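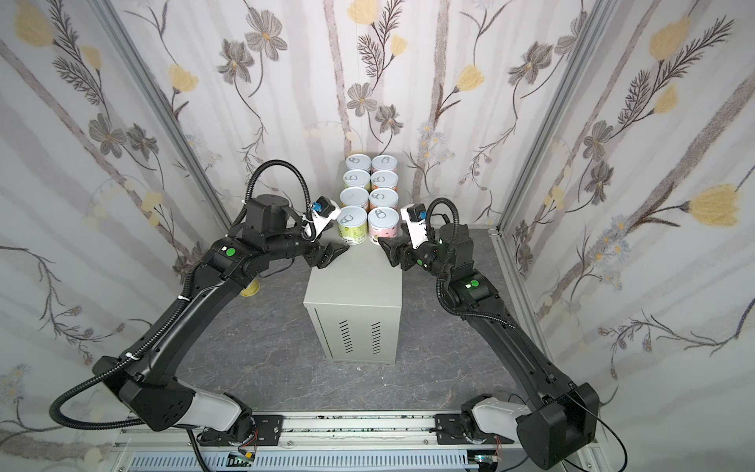

Manon Bouchard objects that a cabinet top is no place for cans at all, and that anything worth keeping in number should go on a proper shelf with a lip. Her comment came in on the draft of these notes and is kept at the head of the unit, as the objection is a common one and most of the unit answers it. A lip helps against sliding. It does nothing for a block that is set out badly, and it hides the lower part of the label on the front row, where the lot code or barcode is often printed.

Unit 6. Block storage of cans on open flat surfaces
Course in small stores practice, Tollholm
Revised 27 Mar 2024

6.1 Scope

The unit covers upright cylindrical cans with pull-tab lids, stored in a single layer on a flat top with no sides. Stacked layers are in Unit 7. Cans in trays or shrink wrap are not covered. Students should have read the handout on label reading before the session.

6.2 Terms

Block: a group of cans in straight columns and rows with sides touching or nearly touching.
Column: cans in line from front to back.
Row: cans in line from left to right.
Face: the front row, the only row whose labels can be read in full by a person standing at the surface.
Setback: the distance from the front edge of the surface to the face.
Pick: removal of one can.
Fill: placement of one can.

Some older Brirnent sheets use "file" for column. The two mean the same thing.

6.3 Layout

A block two wide and four deep holds eight cans and shows two labels. A block four wide and two deep holds the same eight and shows four. Depth saves frontage and costs visibility. The choice depends on how many kinds of can are kept and how wide the surface is.

The usual rule is one kind per column. When a column holds mixed kinds, the face tells the reader nothing reliable about what stands behind it. Slivers of label color may show between rows from a raised viewpoint, but color is a poor guide, as makers reuse one color across several products and change it without notice. A mixed column needs a written list kept at the side of the surface.

Lids face up. Pull-tab cans are not stored inverted: the tab takes the weight, the can rocks, and the scored panel is put under load. For a single layer the tabs may point in any direction. Some stores turn them all one way to make inspection quicker. The course does not require it.

6.4 Position on the surface

The block stands toward the back of the top, leaving a clear strip in front. The strip has two uses. A can knocked forward has somewhere to go before the edge, and a can being filled can be set down and turned before it is pushed home.

Minimum setback for this course is one can diameter. Where the top is too shallow to allow it, reduce the number of rows before reducing the setback.

If the cabinet has ventilation slots, check where they are. Slots in the front face are clear of anything on top. Slots in the top itself must not be covered, and such a cabinet should be treated as unsuitable.

6.5 Load

Add the gross weight of the cans, not the net weight printed on the label. Compare the total with the rated load of the top. Sawatzky cabinets as used in the practice room are marked inside the door. For unmarked furniture, use the table issued with Unit 3 and take the lower value where two apply.

Worked case. Cans of 340 g gross, two columns of four:
8 x 340 g = 2,720 g
Two columns of three:
6 x 340 g = 2,040 g
If the top is limited to 2,000 g, neither block is acceptable. Two columns of two (1,360 g) is the largest rectangular block that can be used at that width.

Sixteen cans of the same weight come to 5,440 g and should be split between two surfaces even when the rating allows more, as a full block of that size is slow to check.

6.6 Picking

Picks are made from the face. Reaching over the front row to take a can from the back is the main cause of falls in the practice log, and it breaks the date order.

Grip the can by the side, at or above mid height. Do not lift by the tab or by the rim alone. In a tight block there is little room for fingers between neighboring cans, so draw the can forward into the clear strip first and take a full grip there. Keep it upright until it is clear of the block.

The can is then set down on a separate flat surface for reading. Labels are often printed around the full circumference, and the product name may be on a side that was hidden in the block.

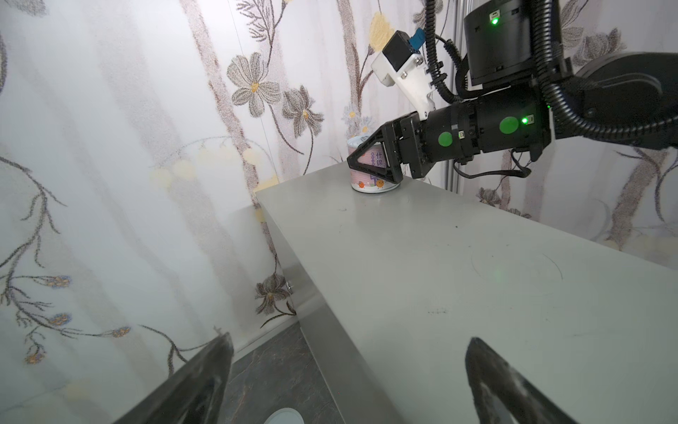

6.7 Reading the label

Record the following in this order: product name, net weight, date, lot code. Copy the name as printed. If it is in a script the recorder does not write, copy or photograph the characters and add a translation in the next field. 什锦, for example, means "assorted" or "mixed" and is entered in both forms. It gives the type of contents and is not a complete product name. Pictures and cartoon figures on a label are not evidence of contents and are not recorded.

Where a store adds its own barcode sticker, the sticker is an extra identifier. It does not replace the lot code. A sticker placed over the date is a fault and goes in the remarks column.

6.8 Filling

Stock is filled from the back. With a block against a wall this means clearing the column first, placing the new cans at the rear and returning the old ones in front. It takes longer than filling at the face and is the step most often skipped.

After a fill, check:
- columns straight when viewed from the front
- front row level across
- setback restored
- lids free of dents, swelling or lifted tabs
- list updated if any column is mixed

A can with a swollen lid is removed at once and is not opened. Dents on the seam or the scored panel are treated the same way. Shallow dents on the side wall are noted and the can is moved to the face for early use.

6.9 Record form

The Adard form has one line per column. Enter the kind, the number of cans and the earliest date. For mixed columns use one line per kind and write M in the margin. Forms are kept for the length of the course.

6.10 Exercise for the next session

Set out a block on the surface assigned to you. Sketch it from above, marking columns, rows and setback in millimeters. Carry out 3 picks and 3 fills, completing the Adard form after each. Bring the sketch and the form. Sketches without a setback figure will be returned.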